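Vunent Closex Bench Platform
Item 788-23
Page updated 21 Oct 2026

The Closex is a low white platform for bench work. It has a flat top and square corners - no lip or rim. The Jorska finish is supplied in one colour, white.
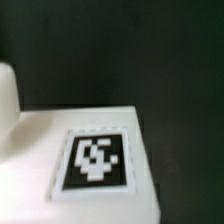
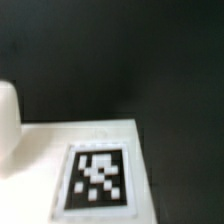
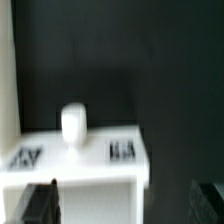 White platform, dark background.

Can the top be cleaned with solvent?
Use a damp cloth and mild detergent only. Solvents dull the finish - colour change from solvent use is excluded from warranty.

Width: 40 cm
Spare feet: part 181, ordered separately from Piątek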